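Laundry Corner Project -- Final Report
Home and Living Studies, Spring Project
Written by Csenge Fülöp
Group: Csenge Fülöp, Dorottya Medve, Graciela Quiroga
Handed in 25/03/2018

Why we picked laundry

Our teacher, Mal-soon Do, told us to choose one job that happens in every home and study how the space around it helps or gets in the way. Graciela wanted cooking, Dorottya wanted making beds, and I wanted laundry, mostly because I do all of it at my place and I have opinions! I won. (I also promised to type the report, so maybe I didn't win.)

We had 16 days to do it. The plan was to look at a laundry corner in an apartment on the Juhász block, do the washing there a few times, write down every annoying moment, and then suggest changes a normal person could make without hiring anybody. We gave ourselves a limit of 700 pesos for anything we bought, and Graciela kept the receipts in an envelope.

The corner

I expected a proper laundry room and we got a corner, and I ended up liking that much better as a subject. Most people I know wash their clothes wherever the machine happened to fit. The big black appliance is tucked into an alcove with a white cabinet on one side and a wall on the other, so you come at it from the front.

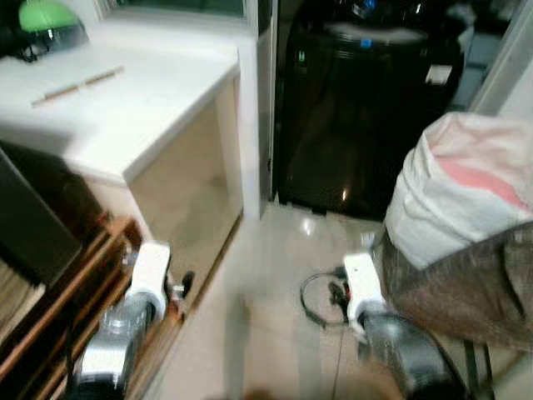 Figure 1. The laundry corner, with the white cabinet and the wooden shelf unit on the left.

The first thing I wrote in my notebook was "good counter, use it." That white countertop gets a lot of light and it's a really nice place to fold on, except that things land there and stay. The two thin wooden sticks are a perfect case. Dorottya moved them to fold a sheet, I moved them back to get at the shelf, and we went on like that all week. The basket lives on the floor, and so does a coiled cable, and I kept wanting to put my foot exactly where one of them was. Tile is great when you drip, but it's hard on the knees when you're sorting socks down there. I brought a cushion the second time.

The shelf unit is my favorite piece. It's a warm reddish-brown wood with slats. We argued for ages over what should go on it. Graciela said detergent, I said clean towels, and we settled on detergent and clothespins low down and towels on top.

Doing the actual wash

We ran two loads on each visit, one of towels and one of mixed clothes. Dorottya timed things and I did the loading. Going in from the top is easy on your back until the very end, when there's one sock at the bottom of the basket and you're folded over the edge with your feet nearly off the floor -- I'm short, so this was a big part of my findings.

We used a powder called Denetti first and then a liquid called Cloditer. I can't say one cleaned better, and we didn't test for that. The powder was messier for us, because Graciela pours like she's feeding chickens. The liquid was easier to measure but the cap got sticky and glued itself to whatever we set it on. 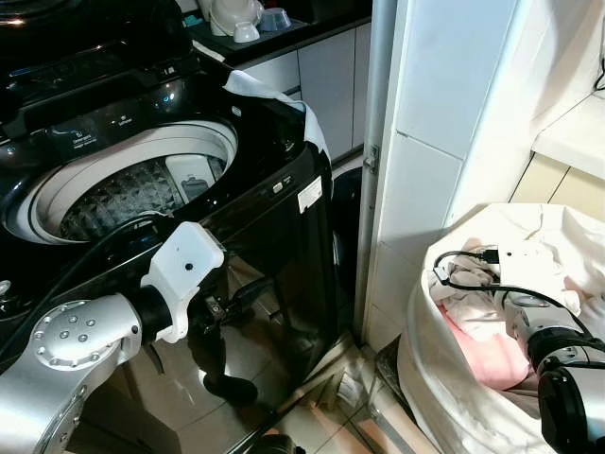
Another thing we kept running into was where to put stuff for just a second. You've got the lid up, so the top of the machine is gone as a surface, and you're holding a cap, a wet towel and somebody's jeans. We draped things over the corner of the machine, we hung them on our shoulders, and once I put a shirt on Dorottya's head. The kitchen counter behind is right there and very tempting, but it has dishes on it, and none of us wanted wet laundry next to a bowl.

Boglárka Halász from the other group came by on our third visit and did a load with no instructions from us, so we could watch somebody new. She did the same as we had! She opened the lid, turned around looking for a spot, gave up and hung a towel on the machine. That made me feel a lot better about our notes. 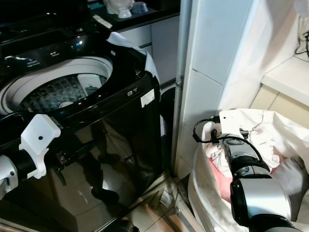 So our main suggestion is a landing spot. We bought a fold-down hook rail made by Follov and a small plastic tray for caps and scoops, and together they came in under our limit. The rail should go on the wall side at elbow height. We held it up with tape to try the position, and it worked fine for a towel and badly for jeans, which pulled it down twice. It needs real screws, and we didn't have permission for screws.

Our other suggestions are smaller. Keep one end of the white counter clear for folding. Coil the cable and hang it up. Put the basket on something low so you don't have to bend all the way to the floor with every armful.

What I'd do differently

I'd draw the floor plan on the first day. We did it on the last evening from memory and argued about the width of the alcove until Graciela went back with a tape measure. I'd also wash more kinds of things, like a blanket, since everything we picked was pretty easy to lift out.

Dorottya wants to try the rail again in May with proper screws if we get the okay. I've already put a tray next to the machine at home, and my brother keeps leaving his keys in it.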